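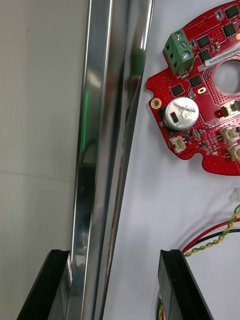

Keeping Small Electrical Parts in Order

A home workbench collects small parts faster than any other spot in the house. Circuit boards, solenoids, switches and short lengths of wire end up in the same coffee can, and by the time you need one it has a bent lead or a coat of grit. The tips on this page are for a bench in a garage, basement or spare room. None of them need special tools.

Start with the surface

Bare circuit boards should be set down on something clean, smooth and pale. White shows up dropped screws and bits of clipped wire. A plain cloth will do for sorting, but shake it out before each use and don't solder on it. For soldering, switch to a silicone mat.

Keep metal shavings away from the bench entirely. If you drill or file in the same room, do that work last and vacuum before you get the boards out again.

Wipe down chrome and steel uprights, rails and shelf posts near the bench every couple of weeks. Use a damp microfiber cloth and a drop of dish soap, then a dry cloth. Skip steel wool on polished chrome. It leaves fine scratches that hold dirt.

Handling bare boards

Pick a board up by its edges. Boards with notches or cutouts are easy to hold there, but don't hang them on a nail by the cutout. The weight sits on one thin bit of board and it can crack.

Touch a grounded piece of bare metal before you handle anything with chips on it. In winter, when the house is dry, do it every time you sit back down.

Store boards one to a bag in antistatic bags. The pink or silver ones that parts are shipped in can be used again until they tear. Ordinary sandwich bags build up static and should be kept for screws.

Write on the bag, never on the board. A strip of masking tape and a pencil works, and the pencil doesn't fade the way marker does.

Bins and trays

Molded plastic bins in a bright color are better than clear ones for metal parts. Silver springs and nuts stand out against orange or yellow and disappear against gray. We use Hakley stacking bins on the lower shelf and a Sakora drawer cabinet above them. The Sakora drawers are shallow, so anything with a long shaft goes in the bins.

Put the heavy things low. A full drawer of small motors is heavier than it looks, and wall cabinets are often hung on nothing but drywall anchors.

Line the bottom of a bin with a piece of thin foam if the parts in it have exposed windings or tape. It also stops them from sliding when you pull the bin out.

Sort by what the part does, then by voltage. Sorting by size looks tidy for a week, and then you have 12-volt and 24-volt coils side by side with no way to tell them apart.

Solenoids and other parts that move

A push-pull solenoid has a steel plunger that slides in and out of a coil, often with a light spring around the shaft. The spring is the part that gets ruined in storage. Lay solenoids down in a single layer and don't pile anything on top of them.

Wrap the wire loosely and hold it with a twist tie. Don't wind it tight around the frame, and don't lift the part by its wire. The joint where the wire leaves the body is weak and hard to repair.

Clean the plunger with a dry lint-free cloth. Oil is usually a mistake, as it picks up dust and turns gummy. If the manufacturer calls for a lubricant, use that one and use very little.

If a spring comes off, put it in a small bag with its own solenoid right away. Springs from different makers look alike and push differently.

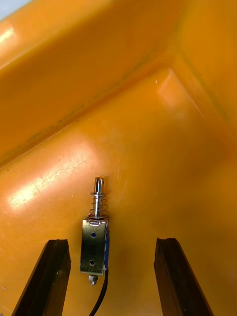

Can I tell what voltage a solenoid needs if the label is gone?

Sometimes the part number is stamped on the metal frame, so look there first with a flashlight and a magnifier. If there's no number, measure the coil resistance with a multimeter and compare it with listings for the same size and style. Don't guess by connecting it to a bigger and bigger supply. A coil that is fed too much voltage can burn out in less than a minute.

Once you know the voltage, tag the wire with a folded bit of tape so you don't have to work it out again.

A short clean-up routine

Sunday evening is a good time for this, before the next week's projects land on the bench.

Put boards back in their bags.
Drop loose screws in one tray and sort them when the tray is full.
Unplug the soldering iron and any bench supply.
Run a magnet over the floor under the bench.

The magnet can be a cheap one. Ours is a Prorken pickup stick and it has lasted well. Keep it off the bench top and away from the drawers.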